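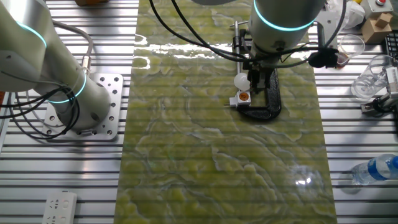 Last updated: Wednesday, October 30, 2019
Print this page | E-mail this page

Pre-purchase walk-through, two-arm bench cell, with my comments

I went through the Rengifo bench last week with our usual checklist because we're pricing a second cell for the new budget year, and I'd sooner find the missing bits now than in March when the money's gone. A lot of what we forget to budget for is the small stuff. The power strip sits right down on the slats at one corner, and there are drink cups and a water bottle on the same bench as the red emergency stop, so housekeeping and cable management have both gone onto the shopping list this time (with actual dollar figures beside them!).

1. Emergency stop within reach of the operator: PASS, with a comment
Red button on the beige control box, right-hand side of the bench. Good colour, easy to spot. I'd like a second one on the left. Drukix quoted us for a pair and I'm leaving the pair in.

2. Arm mounting: PASS
The left arm is bolted to a square aluminum plate with a grid of holes, and the plate sits straight on the slats. I really like this setup, it means we can shift things later without drilling. Budget for a spare plate. Bolts get re-torqued every 14 days, please initial the sheet.

3. Cables: NEEDS WORK
Black cables drape down to the tool on the second arm and there's another bundle looped at the bottom of the left one. Grornell sells a dress pack and I've put in for two. Yes, they're pricey. So is a snagged connector on a Friday afternoon.

4. Power: NEEDS WORK
Get the strip off the bench and under it, on a bracket. Allow 4 brackets per cell. Electrician's time goes on the building's budget, not ours (I checked twice).

5. Food and drink: FAIL
No cups, no bottles, full or empty. I'm asking for a little shelf by the door, 18 inches deep, so there's somewhere handy to put your coffee. Cheapest line on the whole request.

6. Loose items near the arms: NEEDS WORK
Bags, small boxes, keyboard, the spare gripper. The gripper wants its own drawer. The keyboard could go on a swing arm, and Pitness has one in the catalogue that would do nicely.

7. Work surface: PASS, with a comment
The glossy green board throws back a fair bit of glare. Before we order any vision gear I want to price a matte one, or at least move the lights and see. Hold the camera line until that's sorted.

8. Guarding and floor marking: NOT CHECKED
Ran out of time. I'll do it with the tape measure next visit. I've pencilled in 20 metres of yellow tape for now.

Still open: freight on the Drukix quote, and whether training is in the Grornell price or extra. If you've got changes to this list, send them to me before the October numbers get locked.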